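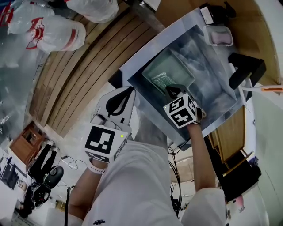 Home - About me - Shop notes - Archive - Contact

The brass heron from Vundby

Posted 14/01/2026

For many years I did not want any decorative objects in my apartment. My parents had a cabinet full of small figures, and every month I had to take them all out and clean the shelves, so I grew up with the feeling that such things are only work. Then last August I bought a brass heron, and now I must admit that I look at it every day.

I found it in Vundby, in a shop called Kundholm. The shop sells mostly garden pots and lamps, but in the back there is one long shelf with metal animals. There were hares, a very fat toad, two owls and the heron. It is 47 centimeters high and stands on one leg, with the other leg folded under the body. The price was 1,250 kroner. I went out, drank a coffee, and came back for it.

The seller told me that the figure was cast by a small workshop named Lý, and that the feathers were cut into the surface by hand afterward. I cannot check this, but the lines on the two wings are not the same, and on the left side one line goes a little too far and crosses the neck. I like this line very much.

The problem was where to put it. On the windowsill it looked as if it wanted to leave. On the bookcase it was too high, and from the sofa I could see only its stomach. Now it stands on a low stool beside the door to the balcony - in the morning the sun comes from the side and the brass becomes almost orange.

I have also learned something about polish. My first idea was to keep it shiny, so I ordered a jar of paste from Vendau and worked for an entire evening. The result was too bright, like a faucet in a hotel. I stopped using the paste, and after 12 weeks the color was softer again, darker in the folds and around the foot. Now I use only a dry cotton cloth, and a soft paintbrush for the feathers. If you have lacquered brass, please do not use any paste at all, it can take off the lacquer in spots.

A friend asked me if the heron has a meaning. In some places it stands for patience, and in other places it is bad luck for fishermen. I did not think of any of this in the shop. I only thought that it had a good neck.

I am still a little tempted by the toad. When I called Kundholm last week they had it on the shelf, and it weighs over six kilos, so I would need to go there by car. I will write again if I do it.

Filed under: Things on shelves, Metal

Recent posts
- Felt pads for heavy figures
- A candlestick that leans
- Two bookends, one of them wrong
- Why I gave away the glass fish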